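Canach Bench Two-Arm Teleop Kit: Four Months In
Review by Maxine Quinlan

I put off writing this one because I wanted to live with the kit for a good long while first, and I'm glad I did, because my opinion of it in January was a lot grumpier than it is now! If you've been shopping for a way to teach a pair of small arms by remote control, you've probably looked at the Canach and at the Arrieta set that costs nearly twice as much. I've used both (the Arrieta only at a friend's shop, to be fair), and I ended up buying the Canach with my own money.

You get two follower arms, two leader arms that you hold and move yourself, and the recording software, called Drunavura, which I still can't say out loud with any confidence. Assembly took me a long weekend. The printed guide skips the part where you set the zero position of each joint, so look that up before you tighten anything. I didn't, and had to take both elbows apart again.

What won me over is how the leaders feel in your hands. They're light, they move smoothly, and after an hour or so I'd stopped thinking about joints at all and was just handling laundry. Cloth is my thing, so that's what I've been teaching it: towels first, then shirts, and lately pants, which are harder than you'd guess. I've recorded 1063 demonstrations so far and kept most of them.
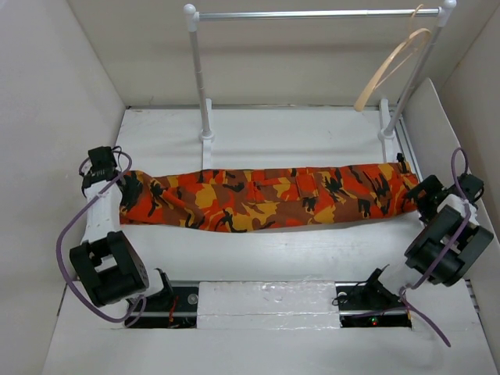 A camouflage garment, most likely pants, held lengthwise between the two grippers, with the clothing rack at the back of the table.

Holding a long piece of clothing level with both arms takes some practice, mainly because you can't feel the pull of the fabric through the leaders. I overstretched a few waistbands learning that. A foot pedal starts and stops each recording, bless whoever thought of it, and you can throw out a bad take with a double tap. My best session was 194 takes, and my shoulders let me know about it the next morning.

Now for the grumbles. The gripper tips are too slick for thin cotton, and I swapped mine for the Rosent rubber ones, which cost me $72 and should have been in the box. The software also gets sluggish when a project has a lot of takes in it, so I split mine up by type of clothing. Support answered both of my emails, kindly but slowly.

Would I buy it again? Yes, and I've already told my sister-in-law to get one for her classroom. Just order the rubber tips at the same time.

Four stars out of five.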